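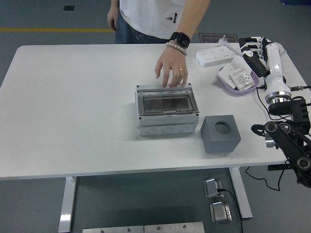 Workshop tips: setting up a bench for the Dukura arm project

Last updated January 2023
2 min read

The Honport student club uses the Dukura bench for its enclosure-handling task. These notes apply to every session.

Clear the bench before homing the arm. Loose screws, cups and packaging go on the shelf. Small parts stay in a tray, placed where the elbow does not pass over it.

Route cables off the side of the table nearest the arm. Leave enough slack for full wrist rotation, then check it by hand with the motors off. Tape does not hold on a cable that flexes. Use a hook-and-loop strap every 100 mm.

Practice parts are never wired. A distribution box used for lid drills should be empty or fitted with dead components only. Hinged lids with a window scratch easily, so wipe the fingertips with a dry cloth first.

Limit speed to 53 mm/s for new programs. Raise it after ten clean runs.

Grernon grip pads wear at the edges. Replace them at 800 cycles for smooth plastic, sooner for cast parts. Log the count on the Pomare sheet. The wrist joint is greased at 3,000 cycles, next due in October.

Keep hands behind the rear edge of the table when the arm is live.

14 shares | 3 comments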